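Furniture reuse scheme in Tang to stay open through winter

3 min read
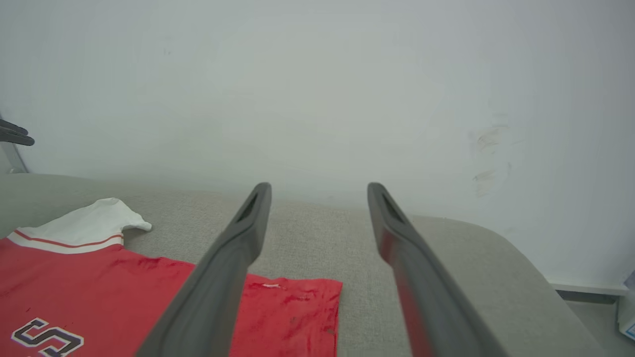
A furniture reuse scheme in the town of Tang will stay open through the winter after the owners of its building agreed to extend the lease. The scheme, called Merkar, takes in unwanted household furniture and passes it on at low cost to people moving into unfurnished homes. It had been due to leave the old printworks on Zimerley Street at the end of the year. Beds and tables are asked for most often, but upholstered pieces take up most of the floor, and plain light grey seating with a woven cover tends to find a new home soonest. Darker and patterned covers can wait for months.

The new agreement runs until August. Rent will stay at its present level, and Merkar will keep the use of the loading bay at the rear, which it shares with a tile merchant.

Hiu-tung Mok, who manages the scheme, said the decision had come later than she would have liked.

"We had already started telling people we might not be able to collect in January," she said. "Those collections can now go ahead. Anyone who was turned away in the past fortnight should ring us again."

Merkar opened in August last year and has supplied furniture to 279 households. Most were referred by housing officers or by the hostel on Skukska Road, although anyone living in the town can ask for an appointment. A two-seat sofa costs 30 pounds and a single bed frame 20 pounds. Delivery within the town is free for people who have been referred.

Demand rose sharply in the autumn. The waiting list stood at nearly 200 at the end of November, and the longest waits were for wardrobes and single beds. Mok said the problem was transport – the scheme has one van, and it was off the road for most of October with a gearbox fault.

A second van has been promised on loan from a removals firm for the first three months of the new year. It will be used mainly for collections on the east side of the river, where donors have been asked to wait up to five weeks.

The rules on what can be accepted have not changed. Sofas, armchairs and padded stools must still have their fire safety label attached, and staff will not take them without one, whatever their condition. Mattresses are taken only if they are clean and free of tears. Glass-topped tables, cots and car seats are refused.

Mok said missing labels were the most common reason for a wasted trip.

"People cut them off when the sofa is new and don't think about it again," she said. "Please look under the seat cushions and along the base before you book. If it isn't there, the council's bulky waste service is the one to call."

Visits to the printworks are by appointment only under the current restrictions, with two households allowed in the building at a time. Face coverings are required. Slots last half an hour, and customers are asked not to bring children if they can avoid it. Those who cannot come in person can choose from photographs sent by email, and about a third of orders are now placed that way.

The extension does not settle where the scheme will go in the longer term. The owners of the printworks still plan to convert the upper floors into flats, and a planning application is expected in the spring. The ground floor is marked as shops in the drawings shown to residents last year, although no tenants have been named.

Merkar has looked at two other sites, one of them a former carpet warehouse near the bus station. Mok said the warehouse was large enough but needed a new roof, and no offer had been made.

The council said it was aware of the search and would consider a request for help with moving costs if one was received. It gave the scheme a grant towards shelving and a pallet truck when it opened.

Collections can be booked by telephone on weekday mornings. The printworks will close at midday on Christmas Eve and reopen on 4 January, and items should not be left outside while it is shut.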